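We use cookies to remember your settings and measure visits. Accept all | Manage choices

Guvo Starter Guide for Working Musicians
Section 4: Setting up your mailing list and bio page

Most marketing advice for musicians is written by people who sell marketing advice. Read this section with that in mind, including the parts I wrote. A mailing list won't fill a room by itself. It will let you tell people there's a room, and the social feeds have become pretty bad at that.

Before you start, you need a Guvo account, one email address you check daily, and a bio under 400 characters. If you don't have the bio, do step 1 first and come back tomorrow for the rest.

1. Write the bio. Say what you play, where you play it, and who hires you. Skip "genre-defying." Skip "passionate." If the sentence would also fit the band that opened for you, cut it.

2. In Guvo, open Profile, then Public Page, and paste the bio into the top box. Leave the "Brand Story" box blank. It shows up on phones above your gig dates and pushes them off the first screen.

3. Open Lists and choose New List. Name it after something you'll recognize in a year. Mine is called Drultport, for the town where I collected the first 13 names on a clipboard.

4. Import your contacts. Use only people who asked to hear from you.

CAUTION: Don't import your phone's whole address book. Guvo will let you, and it will even suggest it. Your dentist didn't sign up, and enough spam complaints will get your account locked.

5. Set the sender name to the name on your posters. If you go by two names, pick one.

6. Write a welcome message of three or four sentences. Include one link to one recording. Turn off the "Recommended Content" block, which is on by default.

7. Send a test to yourself and open it on a phone.

NOTE: The free plan stops at 2000 contacts. The upgrade screen starts appearing long before that, and you can close it. When I had 1254 names I still hadn't found a paid feature I missed.

8. Schedule one message a month. Guvo's "Momentum Score" will drop and turn orange. I have never been able to connect that score to a ticket sold, and support couldn't tell me how it's worked out. 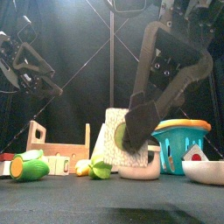 Fig. 4. Gripper finger against a white mug.

9. After your next show, compare the number of people who clicked with the number who came up and mentioned the email. Believe the second number.

If the signup form doesn't appear on your public page, check that the list is set to Open. If it's Open and still missing, switch the page theme to Norkis and back to your own theme again. I don't know why this works.

Go on to Section 5 for booking inquiries.

Comments (3)

Katia Rizzi
Step 2 saved my page, thanks. I had written four paragraphs in Brand Story and wondered why people kept asking me when I was playing.

Magnus Lindsay
Disagree about once a month. I teach as well as play and my students' parents want to hear every Sunday. Depends who is on the list, surely?

matheson_brass
Theme switch didn't work for me. Logging out and in did.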